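Recovering From Marker Loss on the Hand-Held Grippers

Applies to: Cutdale bench, paired grippers
Issued by: Nele Lambrechts, Equipment Safety
Revised: 10/18/23

Purpose

Marker loss occurs when the tracking software can no longer read the printed block at the rear of a gripper. The recorded position then freezes or jumps. A recording that contains a jump must not be replayed on the Rivus arm. In March, one such file caused the arm to strike the bench at working speed. No person was injured, but the wrist joint was replaced and the bench was closed for 26 days.

Before you begin

Operators must have completed the bench induction. The Rivus arm must be powered down and its key removed before any recording is checked or repeated.

Procedure

1. Stop the recording as soon as the tracking light turns amber. Do not continue the task in the hope that the signal will return.

2. Hold both grippers still above the table with the fingers pointing away from you. Keep sleeves, hoods and cords clear of the marker faces.

3. Inspect each marker for creases, glare or lifted corners. Replace a damaged marker with a new print from the Semden folder. Do not repair it with tape.

4. Confirm that the marker block is firmly seated. If it moves under light finger pressure, tag the gripper and return it to Tarcísio Bastos. 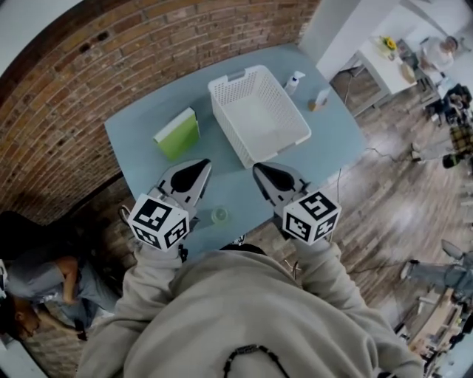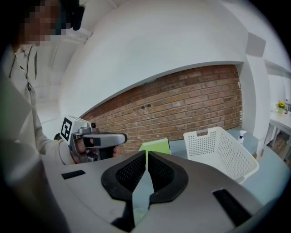
Marker check at the basket table. The printed pattern is on the block at the back of the gripper.

5. Open the tracking log and locate the first warning. Any gap longer than 4 frames makes the recording unusable. Move the file to the quarantine folder and enter its number in the fault register.

6. Return the objects on the table to their starting positions and repeat the task from the beginning. Do not join a new recording to an old one.

7. Replay the new file in simulation at full length. Release it to the arm only if the path contains no jump.

If the fault returns

A second loss on the same gripper within 70 recordings is to be treated as an equipment fault. Withdraw the gripper and notify Norbert Csonka. Marker blocks are replaced after 3,000 recordings regardless of condition.

Operators may not raise the gap limit in the software. Requests for a change must be sent in writing to Viktória Somogyi, with the log attached.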